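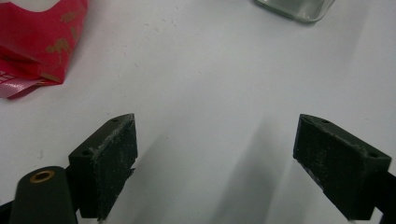 The white table. A few specks and scuffs, still plenty of life in it.

TABLE NOTES – 3 Apr 2025

Quick one this month, I'm writing it between two other jobs and the kettle.

The white table stays. That was the big question after the November meeting and several of you wrote in, mostly in favor, one of you in capitals. A new top was priced through Previs and it came to more than we want to spend on something people put glue on. So we keep the old one and look after it better. That's the whole policy.

Now the marks. Most of the gray ones are just rub. Somebody drags a box across, the box leaves a bit of itself behind. Those come off. The ones that don't come off are scuffs in the surface and you can stop scrubbing, please. Last winter a patch near the window end of the room got scrubbed so hard on an old side table that it went dull, and dull looks worse than a speck ever did. That table has since gone to Flitby, where they keep seedlings on it and are very happy.

What works, from the trials so far:

Warm water and a drop of dish soap. Start there. Soft cloth, wrung out well. Nine times out of ten you're done.

Baking soda paste for the stubborn gray. Thin, like pancake batter. Fingertip, small circles, wipe, dry. Try it on a corner first.

White eraser, the ordinary school kind. Good on pencil and on shoe-type rubs. Brush the crumbs into your hand and not onto the floor, the crumbs travel.

Rubbing alcohol for marker. Little on a cotton ball, window open. Don't leave it sitting.

What doesn't: the green scouring side of any sponge. Powder cleanser. Steel wool, obviously, but I found some in the drawer so maybe not obvious. And the foam block things people swear by – they do lift the mark but they're a very fine sandpaper when you get down to it, so light hand, and not every week.

Dry it after. I know. But water left to sit leaves a faint ring and then the ring gets scrubbed and round we go.

Light. A few of you asked why the table looks clean in the morning and filthy by four. It's the same table. Low light from one side shows up every speck and throws shadows over the rest, so you end up cleaning the shadow. Stand at one end, get your head down level with the top and look along it. Whatever is realy there will show. Then wipe from the far side toward yourself in long overlapping strokes, turn the cloth, do it again. Takes about as long as reading this paragraph.

Lint. Cloths are the main offender. The fluffy yellow ones shed for their first few washes and leave a trail, worse on white than on anything. Wash new ones on their own before they come in, no fabric softener. We've got 8 of the flat-weave kind from Asdale now, in the basket under the sink. Used ones go in the bag on the hook and NOT back in the basket. The bag goes home with whoever's name is next on the sheet.

Cutting. Mat first, always. There are 5 mats on the shelf, so there's one for everybody at a normal session. A knife line in a white top fills up with dirt and then you have a nice gray line forever. Same for hot glue guns: saucer under the tip. If glue does drip, let it go hard, then lift the edge with an old plastic card. Do not pull it while it's soft, it strings.

Hot mugs go on coasters. Coasters are cork, in the tin. We had lots of coasters at one point. Have a look in your bags.

Covering it. For paint and dye days use the roll of brown paper, taped underneath and not on top. The tape that came with the last order leaves a sticky edge, so if you see the wide shiny kind, put it away for parcels. Vegetable oil on a paper towel gets the sticky off, then soap and water to get the oil off.

End of session: everything off the table, not just pushed to one end. It only gets a proper wipe if its bare. Boxes go back on the shelf lids on, label facing out. Chairs in.

Odds and ends. The supply list is pinned by the door, add to it, legibly if you can. Somebody ordered labels under stock number 1027 and we now own over 4000 of them, small, round, white. Take a sheet. Take several sheets. The Wickramasinghe fabric parcel is in the tall cupboard, still to be sorted, mostly cottons, one very loud curtain lining. Anyone with a spare hour is welcome to make a start, scissors are in the top drawer and the iron is behind the door.

Still wanted: a desk lamp with a clamp, jar lids of any size, one more decent dustpan. Leave them on the bench with a note.

More next time, incl. the shelf paint.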